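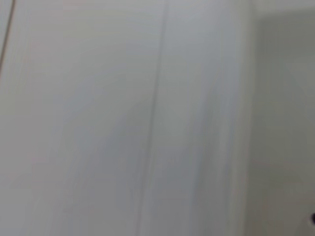 dunmore_k
The Zeseck paper has been making the rounds again, so I finally read it properly over the weekend, appendix and all. The claim is that a policy fed only by the wrist camera opens cabinet doors it has never met, with a 90 percent success rate over 40 trials. I have doubts. Take a wrist view like this one: pale panels smeared top to bottom, one thin dark seam leaning a little to the left, and a small black something at the right border that might be a knob or might be a screw head. From that you want me to believe the network works out which side the handle is on? I think it learned where doors sit in their lab and goes there.

plinth
Did you read the ablation? They blank the camera and success drops to 35 percent. So it's using the pictures for something.

dunmore_k
I read it. 35 percent with no vision at all is my point. That is a huge number for a blind arm. If a third of the task can be done with your eyes shut, the doors aren't varied enough.

Mulel_user
Agree on the blind number, disagree on blur. A single blurred view is nearly useless, sure, but the policy gets a short history. The way a seam smears tells you which way the camera is moving relative to the panel. We see this on our Mulel setup. Throwing out blurred views before training made ours worse.

dunmore_k
Worse by how much, and over how many seeds?

Mulel_user
One seed. Go ahead and yell at me.

plinth
lol

Aravind Kandasamy
I reran part of this in December with the released weights. We have different cabinets from theirs, flat white fronts with no trim. I got 60 percent, same arm, same gripper, same camera mount as far as I could tell from the appendix. Most failures were of one kind: it went for the wrong gap, usually the one between two fixed panels, and pushed until the force limit tripped. I wouldn't call the paper wrong. I'd call the headline number generous.

plinth
60 on new cabinets with no retraining is pretty good though?

Aravind Kandasamy
It's decent. It isn't what the abstract says. "Unseen doors" in the paper means unseen doors from the same showroom range, going by table 4.

dunmore_k
Thank you. And nobody resets those fronts by hand the same way twice, so I'd like to see the start poses too. They say "randomized" and leave it there.

Constanza Aravena
I'm not an author but I worked on the Arancibia baseline they compare against, so weigh this accordingly. Their version of our baseline was run at half the control rate we recommend. We wrote to them and they were polite about it and said they'd add a note. The start poses are in the repo by the way, under the eval configs, and the spread is small. The gripper always begins facing the door, close in.

dunmore_k
Found them. Small is kind. The yaw barely changes.

Mulel_user
OK but every door paper does that. If you start the arm facing the wall you're testing search, and they never claimed search.

dunmore_k
Then the title shouldn't have "in the wild" in it.

Mulel_user
Fine, I'll give you the title.

Alex
Question from someone who only does mobile bases - why not just add a second camera further back? Seems like most of this argument goes away.

Aravind Kandasamy
Cost and calibration, mainly. Also their whole pitch is that you can bolt the thing onto any arm. I did try a fixed camera for a few runs and it picked the right gap more often, but I didn't do enough of them to put a number here.

plinth
Would you post the failure clips? I'd like to see whether it hesitates before it picks a gap or goes straight in.

Aravind Kandasamy
Straight in, in the ones I watched. I'll upload them Saturday if the server is back up. The logs have joint torques too, for anyone who wants to check the force limit.

dunmore_k
I do. Please include the successes, all of them, and not only the clean ones.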